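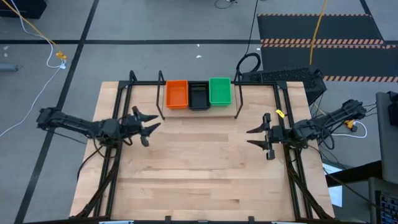 The sorting table at Woller, with the orange, black and green bins at the back.

About Woller

We are a small company that works on one question, and we have been at it long enough that our families have stopped asking when we will be finished. Can a machine do the chores yet? We mean the dull ones that fill up a house or a stockroom: picking things up, putting them where they go, folding what needs folding, and then doing it all over again tomorrow. Our short answer is "some of them, slowly." If you have the time, the long answer is the rest of this page.

How we got started

Woller began as a repair business for packing machinery. Our founder, Min-kyu Ryu, spent years driving out to small factories to fix conveyors and labelers, and while he was there he would watch the people at the end of the line. The machines did the heavy, fast, regular part of the job, and then somebody with a sore back stood there and sorted whatever came off it into tubs. Customers kept asking him if he could do something about that last part. He kept saying no, and it bothered him enough that one August he rented a room, bought a pair of second-hand arms and started trying.

Those first arms were dreadful! They dropped nearly everything, and one of them had a habit of shutting itself down whenever the heating came on. But they taught us what was hard about the work, and it was hardly ever what we had expected. Lifting was easy. Knowing where the edge of a soft thing is, or what to do when two objects are tangled together, or when to give up and try from the other side - that was where the months went.

What we do now

Most of our time goes into tabletop work with two arms, because so many chores come down to two hands and a surface. We have three programs running at the moment, and they all have names that made sense to us at the time.

Drinach is our sorting program. It takes small mixed objects and puts them into the right container, and it is the one closest to being useful to a paying customer. In our last long test it handled 430 objects and put 208 of them where they belonged on the first try. We print that number on purpose, even though a few friends in sales have begged us to wait for a better one. A careful twelve-year-old would beat it easily, and would probably want a snack afterward, but a year earlier we could not have run the test at all.

Myung is about cloth, and we are humbled by it daily. Towels are coming along. Fitted sheets we would rather not discuss. Malen is the youngest of the three and deals with tidying, meaning baskets, tubs and drawers, and the sort of everyday clutter that collects on any flat surface in any home.

Containers deserve a word here, as visitors are often surprised by how much we talk about them. Dropping something into an open bin is a reasonably friendly problem. Reaching down into a basket to get something back out is quite another matter. There are

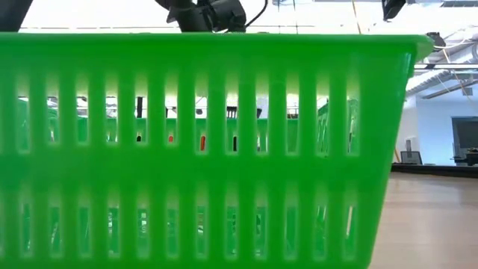 walls on every side, the thing you want has usually slid into a corner, and a gripper that was perfectly comfortable over an open table suddenly has very little room to turn. A person feels their way in without a thought. We have spent whole weeks on one reach, and we still get a little cheer going in the room when it goes well.

So, can they do it yet?

In a shop or a stockroom, with the same kinds of objects every day and a person nearby to help out, we think sorting is close. In a house, we think it is a good while off. Homes are full of surprises, and people rightly expect a helper to be gentle with the cat and the good glasses. When someone asks us whether they should hold off on hiring help and wait for a machine, we tell them to hire the help.

We also try to be plain about speed. A task that takes you a minute can take our arms several, and we would sooner show a visitor the slow version than a video that has been sped up.

Working with us

We are always glad to hear from small manufacturers, laundries, repair shops and anyone else with a chore they are tired of. Tell us what the job is, what the objects are like and how often it comes up. If you can send us samples, 50 of the same kind is helpful and 100 is better, and please include the bent and ugly ones - they teach us far more than the nice ones do. Min-kyu still reads the messages himself, usually before 8 in the morning with his first coffee, and he will write back even if the answer is that we can't help you yet.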